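Workshop notebook, Jumness Books, production and editorial
Entry for Tuesday, December. Reading copies of Vunness, second binding trial and page proof queries
Kept by G. Pap. Initials in the margin are those of the person who did the work. 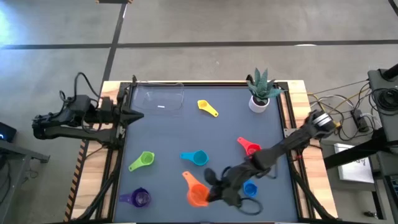

Purpose of the session

To settle the binding of the advance reading copies of Vunness before the main quantity is sewn and covered, and to clear the outstanding queries on the page proofs. The novel is for readers in the upper years of school. It follows a girl whose uncle is convicted of setting fire to a ferry office, and a good part of the text is given over to letters, court papers and the pages of her own diary. These have caused most of the difficulty in setting and some of the difficulty in binding, as noted below.

The first trial was reported in the previous entry and is not repeated here. In summary, the spines cracked on opening at the centre of the book, and the cover lifted at the head after a night under the boards.

Present: Mesfin Zeleke (bindery), Selamawit Abera (editorial), Obsa Dinsa (design and setting), G. Pap. Gemechu Yilma joined at half past two for the cover discussion and left before the pull tests.

Materials

Text paper: Famgate cream, same batch as the first trial. The parcel opened this morning had been stored on its side and the outer sheets were bowed. MZ set these aside for waste and spacing. The remainder lay flat and was used.

Cover: uncoated board, printed one side, no laminate. The design department has asked again whether a laminate may be considered. It may not at this stage. The reading copies are to feel the same in the hand as the finished edition.

Adhesive: the flexible one supplied in the white tubs, replacing the hot glue used previously. MZ thinned the first coat slightly and left the second as supplied. He notes that the tub must be stirred from the bottom. The first brushful taken this morning was mostly water and had to be wiped off.

Procedure

Fifteen copies were made up. All were collated by hand and checked against the page list before going into the press. One was found to have the diary section for the second winter placed ahead of the first. It was taken apart and made up again. SA pointed out that the two sections begin with the same sentence, which is intended by the author, and that whoever collates the main quantity should be told so. A slip to this effect has been put in the job folder.

The spines were roughened with the coarse block, brushed clean, and given the first coat in the press. This was left until it no longer marked a strip of waste paper. The second coat followed, with a mull lining laid into it while wet. Covers were drawn on by hand and the copies returned to the press between boards.

Two copies were made without the lining, for comparison. They are marked X in pencil inside the back cover and are not to leave the room.

Results

Opening at the centre: no cracking in the lined copies. They open well and very nearly lie flat, which was the author's particular wish for the pages where a letter runs across both sides of the opening. The copies marked X open further still, but the spine takes a crease which does not come out again.

Pull test: MZ clamped a leaf from the middle of a lined copy and loaded it in the usual way. The paper tore before the glue gave. The same result was had from a leaf nearer the front. In the unlined copy the leaf came away clean with a thin skin of adhesive on it. MZ regards this as sufficient reason to keep the lining, and I agree.

Head and tail: slight lifting of the cover at the head in one lined copy only. On inspection the second coat had stopped short of the end of the spine. This is a fault of brushing. MZ will brush outwards from the centre in the main run and finish past the edge of the block on to waste.

Trimming: the fore edge is square. The tail shows a faint step where the knife met the lining. The blade is due to be changed and was on the list before today.

Smell: recorded at the request of SA, who found the first trial copies unpleasant to read from. Nothing to report this time.

Page proofs, queries cleared

The following were put to the author by letter and the answers came back with this morning's post. OD has made the changes in the live file.

The judge's remarks. The author wishes these to stay in plain type with no indent. Our house practice would indent them. The author's view is that the girl is hearing the words in the room and should not see them as a document. Accepted.

The letters from prison. To be indented on the left only. The dates at the head of each letter to be in the same type as the body. The small capitals used in the first proof are withdrawn.

The blacked-out lines. These stand for words removed by the prison office. In the first proof they were set as solid bars, and showed through to the other side of the leaf on the Famgate paper. OD has tried a fine diagonal shade in their place. It reads clearly and does not show through. The author has seen a print of it and is content.

The name of the boat. Spelled Lai throughout the first part and given a second word in one later chapter. The author confirms that Lai is correct everywhere. SA has searched the whole text again after the correction and found one further instance, in the acknowledgements.

The uncle's age. This does not agree between the opening chapter and the trial. The author has asked for time to consider which to alter, as there is a birthday in the diary that depends on it. Left open. SA to write again at the end of the week.

Chapter headings. OD had set these with a drop of fifteen lines. With the headings in the diary sections being so short, the pages looked unfinished, and the drop has been reduced. The saving is enough to bring the last chapter back on to a full section and remove the blank leaves at the end.

Cover discussion

GY brought the revised cover and the copy for the back. The front is agreed, with one correction: the title is to be moved up so that it clears the fold of the flap on the finished edition. It makes no difference to the reading copies, which have no flap, but the two should match.

The back cover copy was discussed at some length. The present version gives away the result of the appeal in its last line. GY's position is that readers of this age choose a book on the strength of the question it asks, and that booksellers like to know how matters end. SA's position is that booksellers may be told in the covering letter. It was agreed that the line be cut and the covering letter be used. GY will redraft by the end of the week and circulate to those present.

GY also asked whether the words "inspired by real events" might be used. They may not. The author has stated in writing that the case is made up, and that the ferry office was put together from several places remembered from childhood. SA holds the letter. I have asked for a copy to be kept with the contract.

The line marking the book as an uncorrected proof, not for sale, is to go on the front cover and the title page. It was left off the title page in the first trial.

Quantity and despatch

The main quantity of reading copies is confirmed at 50. This is a small number, and the sales department has been told that requests will be met in the order in which they come in. School librarians who took part in the reading panel for the earlier Famgate sampler are to be served first. GY holds the list.

Copies are to rest under boards overnight before packing. In the first trial they were boxed the same afternoon and the covers took a curl which was still there when they were opened. MZ asks that the boxes be packed flat, spines alternating, with nothing placed on top.

Points for the next session

Change the knife before any trimming (MZ).
Check the remaining Famgate parcels for bowing and lay them flat now, on the lower shelves (MZ).
Print one complete set of revised pages and read the diary sections aloud against copy, with two readers (SA, GP).
Send the shaded lines for the prison letters to the printer of the finished edition and obtain a printed sample on their own machine (OD).
Redraft of back cover copy (GY).
Uncorrected proof line to title page (OD). Done before this entry was closed.

Note added later the same day, MZ

One of the lined copies was left open face down on the bench from three until the end of the day. On closing it the spine returned to shape and I could find no mark. I then did the same with a copy marked X, and it has kept a slight lean. Both are on the shelf by the press if anyone wishes to look at them.

Note, SA

The author telephoned at a quarter to five. The uncle's age in the opening chapter stands and the one given at the trial is to be altered to agree. The birthday in the diary is not affected. Query closed, and the change passed to OD.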